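4.2 Sorting the small stuff: jars, cans and colored bins

I came to this part of the study thinking spices would be the easy bit. They're small, they have labels, and most people I know can tell you which shelf theirs live on. But when Dalia Lahlou and I went back through our home interviews (we did those in November, mostly at kitchen tables with the cupboard doors hanging open), the spice shelf was where people laughed, groaned and started apologizing. One woman in Tovgate pulled out 3 jars of paprika while telling us she was nearly out of paprika!

So we gave the small containers their own sorting task, which we call the Grallow layout after the street where we first tried it. The idea is simple. You get a table, a handful of open plastic trays in strong colors and a mix of jars and cans, and you decide what belongs together. We don't hand out categories. I wanted to see which ones people reach for on their own – by cuisine, by size, by lid, by how often they cook with the thing.

Size came up first, nearly always. Cans went with cans before anybody had read a word on them, and I think the lids have a lot to do with it. Look down into a tray of upright cans with dark lids and you've lost most of the writing. You might catch a strip of brown with some gold lettering, or a thin gold stripe on a maroon band, and you have to work out the rest from memory.

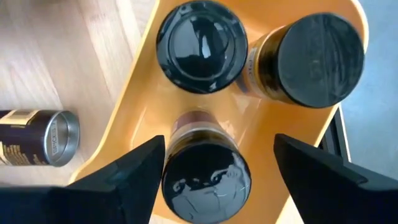

4.3 What happens to the leftovers

Chrysoula Stergiou was the one who pushed us to look at the middle of the table as well as the bins. I'd been coding only the final groups, and she pointed out (very kindly, over a very long lunch) that I was throwing away the most interesting part. Before a jar gets a bin it often sits out with a few neighbors for a while, and those loose clusters have a logic of their own. People in the interviews did the same thing on the counter next to the stove. One man called it his "waiting room," and the name stuck with us.

We now treat a loose cluster as a group in its own right and code it the way Karam coding handles a drawer, by what is touching or nearly touching. In Figure 6 you can see why I like this. Small jars sit close together on the wood with empty bins right beside them, and a pair with an orange label and a green label stands off toward the lower right, on its own. Under my old scheme every one of those was just "unsorted," which tells you nothing.

The cloths were Dalia's addition. Real kitchens have a towel lying on top of something pretty much all the time, and a table without one felt too clean to us. They're coded separately under the Plurine list, along with the clear containers, and I'll come back to both in section 5.

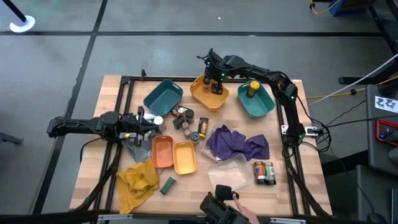 Figure 6. Table in the Grallow layout, with colored bins, spice jars in loose groups, clear plastic containers and three cloths.

251 shares · 3 comments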